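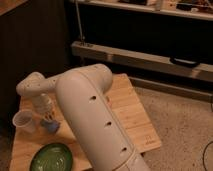 A Loose Board as a Work Surface on Carpet

Workshop and home notes, Tradell pages

Sorting small parts on carpet loses small parts. A flat wooden board laid on the floor gives a hard surface, keeps dropped pieces in sight and can be put away behind a door. The notes below cover size, placement, containers and upkeep.

Size and thickness

For one person sitting on the floor, 500 by 310 mm is a workable minimum. It holds a cup, a bowl and a clear area for both hands. Larger boards are more comfortable until they have to be carried through a doorway with things on them.

Use 15 mm stock if it is available. Thinner plywood flexes on a deep pile, and round pieces then roll toward the low point. Thicker board is stable but heavy to lift by one edge. Check for warp before buying: lay the board on a tile floor and press each corner in turn. If it rocks on tile it will rock less on carpet, but containers will still shift when you lean on it.

Color

Pale wood works well. Blue, green and black pieces show up against it at once. Clear and tan pieces do not, and these should go straight into a container. A dark stain reverses the problem and also hides dust. Leave the face light and finish it with clear matte varnish. Gloss reflects the ceiling light and makes small clear parts hard to find.

Placement

Set the board so that the lamp is on the side opposite your working hand. On cut-pile carpet, push it down and slide it an inch back and forth until it beds in. On loop pile, put a sheet of rubber shelf liner under it. The angle to the wall does not matter. The angle to your knees does: turn the board until you can reach the far corner without putting weight on the near edge.

Printed stamps and labels on the wood can stay. Sanding them off leaves a shallow dip and gains nothing. Turn the board over if the mark is distracting.

Containers

Two shapes cover most jobs.

A straight or slightly tapered plastic cup is for pieces you are putting away. Clear plastic lets you see the fill level from the side. Choose one with a wide base. A tapered cup is light, and an empty one goes over at a touch from a sleeve.

A glazed bowl is for pieces you are taking out. The curved inside brings everything to the center, and the last few can be picked up without tipping. Glaze also wipes clean. A heavy bowl can stand partly on the carpet if the board is full, but do not fill it above half in that position.

Keep the cup and the piece being moved close together. A short move from board to cup means fewer drops than a long one across the whole surface. Left-handed users should mirror the layout.

If a cup keeps tipping, try these in order:

1. Move it in from the edge of the board.
2. Put a flat steel washer in the bottom.
3. Fix the base with a small ball of removable putty.
4. Replace it with a shorter cup.

A cup laid on its side is also a usable scoop. Hold it with the mouth facing the pieces, sweep them in with a card and stand it up again. Soft items such as scraps of cloth do not sweep well and should be picked up by hand.
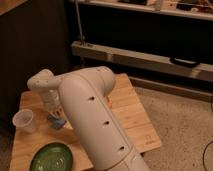

Fouad Morsy writes that putty left a greasy ring on his unfinished board and that he now uses a dab of beeswax under each cup. Wax also marks bare wood, but the mark comes off with a plastic scraper and a warm cloth. On varnished board neither leaves a stain if it is removed the same day.

Griet Peeters asks whether a cutting board will do. It will, if it has no juice groove. A groove traps beads and screws under 4 mm, and they have to be picked out with tweezers.

Cleaning and storage

Brush the face before lifting the board, always toward the same corner, and hold a dustpan there. Wipe with a damp cloth, then stand the board on its long edge to dry on both sides. Drying it flat on carpet keeps moisture in the lower face and causes cupping.

Sand the edges once with 120 grit and round the corners slightly. Sharp corners snag carpet loops. Repeat when the edge feels rough, and vacuum the carpet where the board has been lying.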